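Notebook, price feed work
July, started 7 a.m.

Coffee first, then the mess from last night. The Wustutel token page was showing a 24-hour volume that could not possibly be right (it was higher than the token's whole market cap, which made me laugh and then made me worry). Ayman Abou Jaoude left a note that he suspected the Ulmont exchange, and I'm inclined to agree with him, so I spent the first part of the morning pulling their raw trades and reading them line by line like a very dull novel.

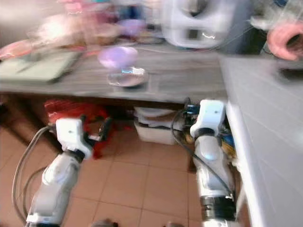

What I found is that Ulmont sends each trade once when it matches and again when it settles, with a new ID the second time. Our collector trusts the ID, bless its heart, so everything gets counted twice. Rosenthal doesn't do this, and neither does Miltgate, so the other two exchanges we follow for this token look fine to me. I compared a stretch of more than 2,000 Ulmont trades by time, price and size, and the pairs line up beautifully except for 89 that have no partner at all. I don't know yet what those are. Canceled settlements, maybe? Ayman, if you've seen this before, please scribble in the margin.

Changed the collector so it drops the settlement message and keeps the match. Replayed the night's data through it and the volume came down to something I could believe. The average price hardly moved, as you'd expect when every trade is doubled, and that was a comfort!

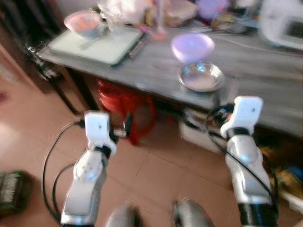 Afternoon, about the ranking

The rank on the token page is still the old one. It's worked out from circulating supply, so the volume bug shouldn't touch it, but I went and looked anyway, and the supply figure is one somebody typed in by hand ages ago. I'd love for us to read it from the chain and leave out the locked team wallets.
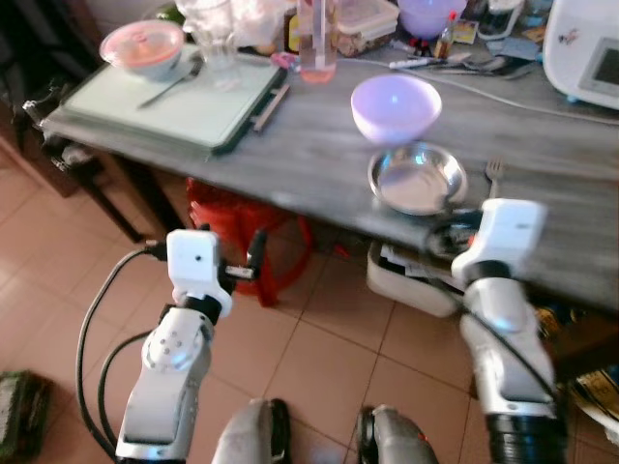

There are 3 of those wallets that I know of, and I've put the addresses in the shared sheet with my initials next to them. Please add to the list if you know of others, even if you're only half sure.

Left the new collector running beside the old one overnight. Still to do: the unpaired trades, and a polite email to Ulmont asking whether the double message is on purpose.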